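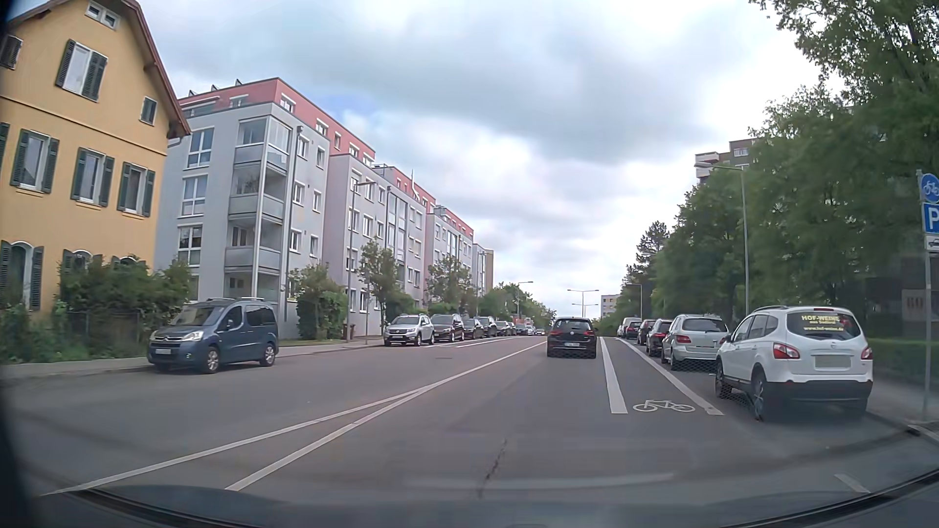
Handout 4: Sharing a Street with a Bike Lane and a Parked Row
Driver Refresher, evening course, Pleston Adult Learning
Notes by Delphine Calloway

Hello again, everybody. Last time I ran out of breath before I ran out of material (no surprise to those of you who had me in April), so these notes cover what we got through on lane markings plus the part on parked cars I had to rush. Bring them back next class, please, with scribbles on them. I like scribbles!

The street on page one is a German one. You have a travel lane with a black Volkswagen ahead of you, then a bike lane, then a line of parked cars along the right. If you've only ever driven in places where bikes and cars sort it out between themselves, this kind of street can feel crowded. It gets easier once you know what each bit of paint wants from you.

1. Reading the paint

Start with the lines before you start with the cars. I know, the cars are big and the lines are flat, but the lines tell you where everyone is supposed to be.

The bike lane has a thick white line on the side toward traffic and a thinner one on the side toward the parked cars. There's a bicycle symbol painted between them, and up on the post at the right you get a round blue sign with a white bicycle on it. So you're being told twice. In Germany that round blue sign means bikes are supposed to use the lane, and the thick solid line means you stay on your side of it while you're driving along. Parking is where it gets fiddly, and I'll come back to that.

Now look over to the left. Two white lines start apart and run together, so there's a narrow wedge between them. Treat a wedge like that as a place your wheels don't go. Several of you asked whether you could "borrow" it to give a cyclist more room. I said no in class and I'm still saying no. If there isn't room to pass, you wait behind the bike. It's a few seconds of your life.

Vaida Vanags asked a good one at the break: what do you do when the paint is worn down to nothing? Look for the signs, look at what the curb is doing, and if you still can't tell, slow down and drive as though the lane is there.

2. The parked row

I spend more time on parked cars than any other teacher I know, and I'm not sorry. A parked car can do three things to you. It can open a door, it can pull out, and it can hide somebody.

Doors first. When a door opens beside a bike lane, the cyclist gets it before you do, and then the cyclist swerves, and then it's very much your problem too. So when you're coming up on a row like this one, check whether there's a rider in the lane, and if there is, don't sit right next to them. Hang back or get properly past.

Pulling out is harder to spot, but you do get hints. A front wheel turned toward the road is one. Brake lights coming on are another, or a turn signal, or exhaust on a cold day. On the nearest car, the white Nissan with HOF-WEINE in yellow on the back window, both left wheels are in plain sight. Get in the habit of glancing at front wheels. I do it in supermarket parking lots now and can't stop.

As for hiding people, look farther up the row, where there's a white van. Anything tall like that blocks your view of the sidewalk behind it. Ease off the gas before you reach it, and put your foot over the brake (over it, please, I don't want anyone stomping).

3. Parking across a bike lane

Back to the fiddly part. The blue sign with the white P is under the bicycle sign, with a small white plate under that showing a car. Read a post from top to bottom and take the signs together: bikes go here, parking is allowed, and the little plate tells you what sort of vehicle the parking is for.

To get to a space on the far side of a bike lane you have to cross it, and the bike always goes first. My order of doing things:

Mirror, then signal, early.
Mirror again, and a real look over your right shoulder.
Let every bike go by. If you're wondering whether you have time, you don't.
Cross in one smooth move and don't stop halfway over the lane.
Before you get out, look back and open the door with your far hand, so your body turns toward the road.

That last one feels silly for 10 days and then it's automatic.

4. Following distance

We only touched on this. In town, pick something the car ahead passes, count two full seconds, and you shouldn't reach it before you've finished. Three if the road is wet. Several people told me they'd get honked at. You might! Let them honk.

For next time

Find a street near you with a bike lane and parking, and walk it before you drive it. Write down which lines are solid and which are broken, and what each signpost says from the top down. One page is plenty. Then read pages 83 to 94 in the course book, skipping the bit about roundabouts, which we'll do in Handout 5.

Questions go in the box by the door or you can catch me at the break.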